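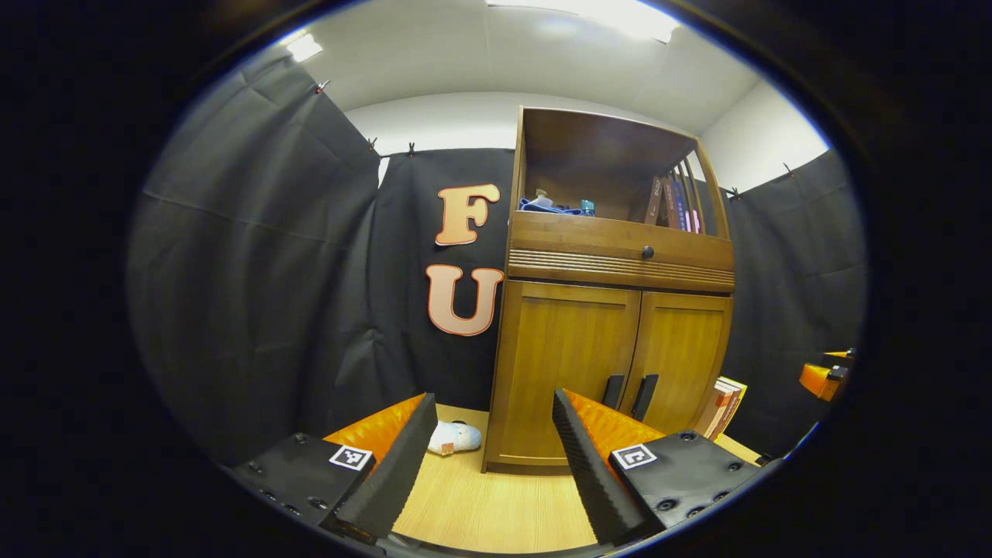 Omby gripper, orange fingers with the ridged black pads, near a slipper

mostard_fan
So I've had the Omby hand-held kit for a month now and I'm dead pleased with it! Paid 290 for the pair of fingers and the mount. The pads grip soft stuff brilliantly – slippers, cloths, socks, you name it. Books are fiddlier, especially if they're leaning on each other, but I'm getting there. Anyone else got one?

brusar
Had mine since May. Soft things, yes, agreed. Small round knobs on drawers, no chance, it slides off every time. I went back to my old Antoniadis for those and I don't regret it.

mostard_fan
Really? Mine does knobs fine if I come in dead straight and squeeze slowly. Are your pads worn?

brusar
Nope, 200 grabs on them at most. I think you've got lucky with your cupboard.

kettle_on
Isn't the Antoniadis 1,085 though? Bit much to open a drawer with, lol. For 600 you can get the Omby with two spare sets of pads and still have a mount left over.

brusar
Fair point on price, but I'd sooner pay once. Spare pads don't help if the shape's wrong.

mostard_fan
I'll try some bar handles tonight and report back. Do the markers on the mounts need re-sticking for anyone else, or is that just me?

kettle_on
Just you, mine haven't budged.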